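Frequently Asked Questions
Perklow Phone Trade-In and Repair Counter

Do I need an appointment?

You don't! Walk right in whenever the Gallardo Street shop is open, and we'll get to you as soon as we can. Late afternoons fill up fast (and December is a zoo, we'll be the first to say it), so if you can come before lunch you'll probably be on your way a lot sooner.

What does it cost to have my phone looked at?

The checkup is $39, and we take that off the bill if you go ahead with the repair. We'll call you with a price before we open anything up, so please leave us a number that isn't the one for the phone you're dropping off. You'd be surprised how often we all forget that one, us included.

How long will you have it?

Most screens and batteries take 2 days. If we have to order a part from Sterwood, count on 3 more, and we'll text you the minute it comes in.

What should I do before I bring it in?

Back it up, please, please back it up! Then take off the case, pop out the SIM card if you can manage it, and write down your passcode for us.
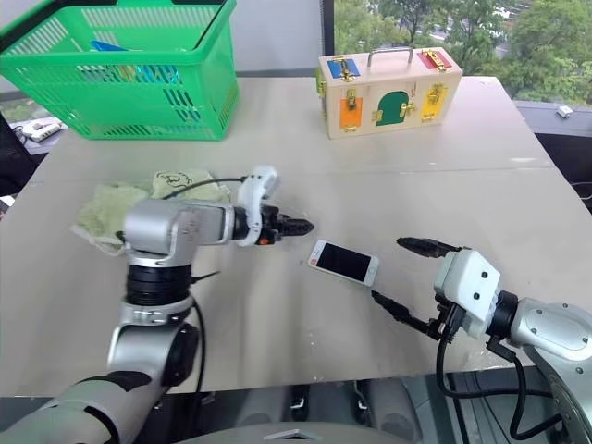
CLEANING AND CARE

How should I clean my screen at home?

Turn the phone off and lay it face up on a table, out of its case, with plenty of light so the smudges show. A soft, dry cloth does most of the work, and for stubborn spots you can dampen one corner with plain water. Please skip the window spray and the paper towels, however handy they are.

Do you sell cloths?

We do, the Farivero ones, right by the register. They go in the wash with everything else, just leave out the fabric softener.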